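Tags: robotics club, student projects, datasets

Fludstead kitchen wraps, data card

Recorded by the Gedmont robotics club for our term project on picking up soft, flat things. The set has 274 episodes, split by task into folding and lifting.
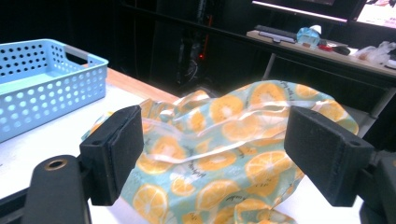 Episodes shorter than 2 seconds were dropped. Grip width is logged with every video. Please report bad files to Ramil Buenaventura before the April meet.

Last updated: 2018-12-16

Contact | © Gedmont Robotics Club | Back to top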